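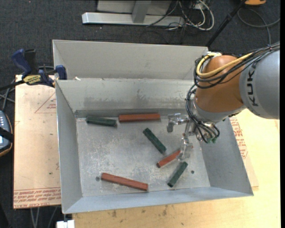
# Häufige Fragen zur Abgabe auf dem Wertstoffhof Flostley

Die folgenden Auskünfte gelten für private Haushalte und für Kleingewerbe mit Sitz im Gemeindegebiet. Maßgeblich bleibt in allen Fällen die Gebührensatzung in der jeweils gültigen Fassung.

**Wer darf anliefern?**

Anlieferungsberechtigt sind alle Personen mit Haupt- oder Nebenwohnsitz in Flostley sowie im Ortsteil Drevov. Der Wohnsitz ist durch Personalausweis oder Meldebestätigung nachzuweisen.

**Welche Mengen werden angenommen?**

Sperrmüll wird bis 200 Kilogramm je Anlieferung gebührenfrei angenommen. Größere Mengen sind vorab anzumelden und werden nach Gewicht abgerechnet. Bauschutt ist hiervon ausgenommen -- für ihn gilt Anlage 7 der Satzung.

**Werden Farben und Lacke angenommen?**

Eingetrocknete Dispersionsfarben gehören in den Restmüll. Flüssige Lacke, Lösemittel und Holzschutzmittel sind im geschlossenen Originalgebinde am Schalter der Schadstoffannahme abzugeben. Ein Umfüllen auf dem Gelände ist nicht gestattet.

**Kann eine Abholung beantragt werden?**

Ja. Die Abholung übernimmt im Auftrag der Gemeinde die Firma Danmont. Der Antrag ist schriftlich oder über das Bürgerportal zu stellen; die Bearbeitung dauert bis zu 13 Werktage.

**Bleiben Abfallmarken aus dem Vorjahr gültig?**

Marken aus dem Vorjahr können bis zum 30. März verwendet werden. Ein Umtausch ist danach ausgeschlossen.

**An wen sind Widersprüche gegen Gebührenbescheide zu richten?**

Widersprüche sind schriftlich an das Sachgebiet Abfallwirtschaft, Zimmer 364, zu Händen von Frau Ayten Soylu zu richten. Das Kassenzeichen ist anzugeben.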